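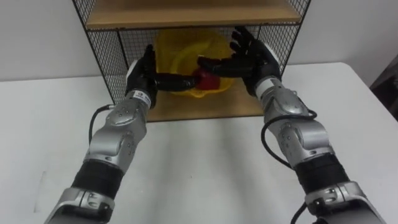
The apple in front of the shelf. White table, white wall.

The Last Apple
by Felista Swai

Okay, so the apple. I should say first that I don't even like apples that much, I'm a pear person, but when you've got one red apple sitting on a shelf and everything else in the room is white, you start having feelings about it.

My aunt Upendo left me the shelf when she moved to Nellel. She left me a lot of things (the good colander, a box of 87 buttons, the number of a man who fixes clocks) but the shelf was the one she called about. "Have you put it up?" she'd say, before hello. "What's on it?"

"Nothing yet," I'd say.

"Then it isn't up."

So I stood it on the table and I went down to the market with my 600 in coins and came back with six apples, which cost half of that, 300, and I thought that was robbery, but the woman wrapped each one in paper like it was going on a ship. I ate one on the stairs. Gitau from downstairs had two, because he'd helped carry the shelf and he wasn't going to let me forget it. One went into a cake that did not rise. One I gave to the little girl who was crying by the mailboxes, and she looked at it, and then at me, and cried louder!

That left the red one. I mean, they were all red, but this was the RED one.

I put it on the shelf and called my aunt.

"It's up," I said.

"What's on it?"

"An apple."

She went quiet for so long I could hear her kettle. When I was small she had kept an apple on that same shelf all winter, and every night I'd reach for it, both hands, up on my toes, and every night she'd say tomorrow. I'd forgotten that completely. I'd forgotten my own two hands going up.

"Are you going to eat it?" she asked.

"Tomorrow," I said, and she laughed so hard she had to put the phone down on the counter, and I stayed on the line and listened to her pour the tea.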